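Chapter 4
Teaching by Showing

What you will learn
How a person can guide a robot through a task by hand
How remote control differs from hand guiding, and when each is the better choice
What gets recorded in a demonstration, and what makes a recording worth keeping

Try writing down how to move a bowl from one end of a kitchen counter to the other. Include everything! How wide should the hand open? Which part of the rim does it go for? When does it start to close, and how does it know that it has closed enough? Most people give up after a page, and yet any of them could show you the whole job before you had finished sharpening your pencil.

That gap between doing and explaining is what this chapter is about, and it is one of the most enjoyable corners of robotics. A robot that learns from demonstration starts with a person who already knows the job. The person moves the robot, the robot keeps a record of the motion along with what its cameras picked up, and a learning program looks for the pattern that ties the two together.

4.1 Two ways to lead

In hand guiding, you take hold of the arm itself. The motors go slack enough to be pushed, and you walk the gripper through the task as you might steer a child's hand around the letter S. In remote control, you stand back and work a second device, and the robot copies you. At the Plesdale teaching lab, where many of the exercises in this book were first tried, students learn both methods in their first two sessions, always starting with an open gripper over a kitchen counter. 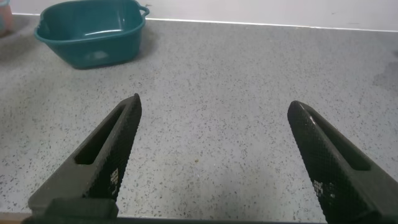 Why not simply program the robot to go to the right spot?
A fixed program works well when every object sits in exactly the same place each time. In a kitchen, things move. A set of demonstrations that start from different positions gives the robot a chance to learn how the motion should change when the object does.

Hand guiding has a lovely directness. You feel the weight of the arm and you sense when a joint is near its limit. The drawback is that your own arms and shoulders tend to wander into the robot's view, and a learner may pick up on them as if they were part of the task. Remote control keeps you out of the way, but it takes practice. New operators on the Dauda controller used in our exercises often overshoot, back up, and overshoot again. Give it 35 practice runs and the wobble starts to fade — a very satisfying thing to watch in your own recordings.

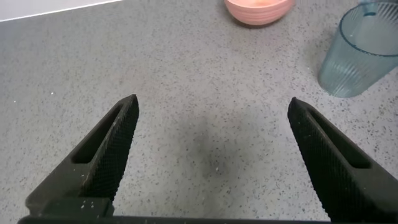
Whichever method you choose, slow down near the object. The long sweep across open space matters less than the last short stretch, where the fingers line up and begin to close. Pause too long, though, and the learner may copy the pause. Aim for a calm, steady pace that you could keep up for a whole afternoon.

4.2 What a recording holds

A single demonstration is stored as a series of time steps. Each step pairs what the robot sensed with what the operator told it to do next. In the Flovilen format, which we use through the rest of the book, a step has 4 parts: the camera views, the joint positions, the gripper opening, and the command.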